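Tavion Sorensen
Thursday, July 29, 2021

Thread on whether a robot arm can tidy a room yet. Short version: in simulation, sometimes. In your house, no. Long version follows.

1/ The chore I care about is clearing a table. It is a good test. A six-year-old can do it, there is money in it (cafes, hotels, care homes), and it needs almost no strength. What it needs is a decent grasp on whatever happens to be there.

2/ Most demos you see are one object type, one table height, one light. Abernathy's cup-sorting cell is like that. It runs all day and I have no complaints about it. Give it a cup lying on its side and it stops and waits for a person.

3/ Shop floor first. If parts arrive in trays and all face the same way, this was solved years ago. If they arrive loose in a bin, it is mostly solved for rigid parts and poorly solved for shiny or clear ones. Bags and cables: still hard.

4/ Homes are the loose bin with furniture in it. No trays, no fixtures, and the owner moves things at night.

5/ So a lot of us work in simulation. You can generate a room, scatter objects, try, reset, try again. A reset costs nothing. On a real bench a reset is me, walking over, picking things up.

6/ My setup since January: one arm, two-finger gripper, tabletop, household objects from a library. The planner is Fisby, the grasp scorer is Trollov. Both in-house, both held together with config files.
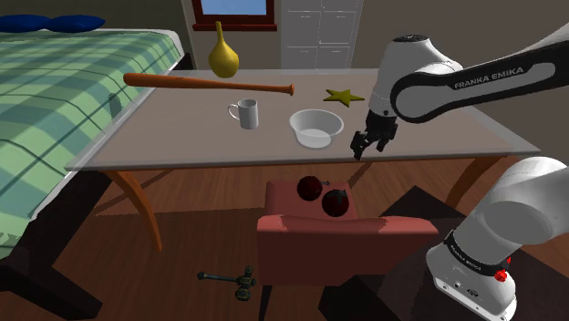
Simulated room, gripper open over the right side of the table. Mug, bowl, star and bat on the menu.

7/ Take the bowl. Shallow, round, so a top-down grasp across the full width is out for a gripper this size. You pinch the rim: one finger inside, one outside. In my runs the rim grasp is fine until the wrist tilts, then the bowl swings and clips its neighbor.

8/ The mug is the easy one. Grab the wall or grab the handle. Trollov prefers the wall. I prefer the handle. Trollov has better numbers than I do.

9/ The flat star is worse than it looks. Thin object, flat on a surface, fingertips have almost nothing to close on. People slide a thing like that to the edge and pinch it there. Fisby does not plan slides.

10/ The bat: long, heavy at one end. Pick it at the middle of its length and it rotates in the grip. You want the center of mass, toward the barrel, and the barrel is thick. In the picture it also sticks out past the table and over the bed, so any swing has to clear more than the tabletop.

11/ Placement bugs are their own category. Look at the vase by the back edge. It appears to float. A policy trained on floating vases learns something, and you will not enjoy finding out what. We now run a settling check before each trial.

12/ Numbers, for those who skip to them. 300 simulated trials, one object each, goal is lift and hold. Mug: good. Bowl: acceptable. Star: 16 successes out of 40 attempts, and I suspect a few of those were the contact model being generous.

13/ Then we moved the mug policy to the real bench. Same mug shape, same arm model. It knocked the mug over on 2 of the first few tries – friction value was wrong. Fixed that, got better, changed the tablecloth, got worse again.

14/ Skerkiren asked us whether this could clear breakfast tables by next year. I said it could clear mugs from a table we chose, with someone standing nearby. They have not written back.

15/ What I would buy today: a fixed cell, known parts, a fence. What I would not buy: anything described as general purpose with a video under a minute long.

16/ Next job is the slide-to-edge move for flat objects. Will post the failure clips when there are enough of them to sort.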